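Labeling and sorting garage switches, remotes and button boxes

Quick page, written between other jobs. Mostly for people who, like me, inherited a garage full of switches and no idea what any of them run.

Start with the breaker off. Then check it's off. A plug-in tester is cheap, mine is a Grostau and lives on a nail by the panel.

Put a pad down before you set anything on the bench or table. An old bath mat works, or a silicone baking sheet. Screws stay put, covers don't get scratched, and you can lift the whole mess out of the way at dinner time. 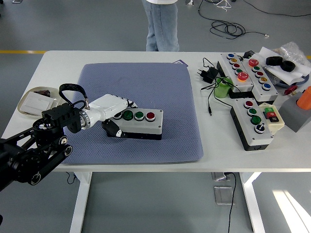
Page last changed: August, 6:30 in the morning

Labels

Masking tape and a pencil first. Live with the names for a week, then make the real labels. I did it the other way round and had to peel off a whole set.

Name the thing it runs, in the words your family uses. "Big light" beats "Ceiling Fixture A".

Wipe with rubbing alcohol, let it dry, stick, press hard with a thumb. Tape put on over dust falls off by the first cold night.

Don't go by color alone. Green and red look the same to plenty of people, and everything looks the same at the back of a garage at night. Put a word next to the button too.

Clear nail polish over pencil or marker keeps it from smudging. Thin coat. Test a corner, some markers run.

Cleaning

Grimy buttons – barely damp cloth, power off, never spray straight at them. Cotton swab round the rim. A wooden toothpick gets the black gunk out of the groove, a metal one gets you a scratch.

Yellowed white plastic: dish soap and a soft toothbrush for loose covers only. Baking soda paste works but takes the shine off, so try it on the back.

Sticky button that won't pop back up? Usualy soda or old grease. If cleaning doesn't free it, replace it. Anything that stops a motor gets replaced the same day, no messing about.

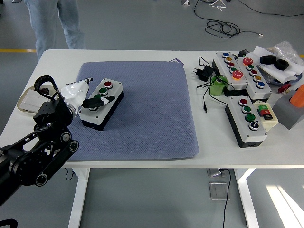
Storing the spares

Shoe boxes are too deep. Everything sinks. Go for shallow trays, one layer, so you can see what you have.

Screws go in a zip bag, bag gets taped to the back of the cover they came from. Not in the jar. The jar is where screws go to die.

Coil cords loosely and tie with a scrap of velcro. Tight wraps kink them near the plug, and that's where they crack.

Write what it came off and where you bought it on a tag. Irkix covers and Esteban covers look like twins and the holes don't line up – ask me how many trips to the store.

Batteries out of any remote you're putting away. Tape them to the outside if you must.

Keep a list inside the cabinet door. Mine is an index card, 5 lines, switch name on the left and what it does on teh right. My neighbor Ainhoa Soler took a photo of hers and keeps it on her phone, better idea.

Toss anything cracked, scorched or smelling of burnt plastic. Don't save it for parts.

Next up: the drawer with the extension cords. Bring gloves.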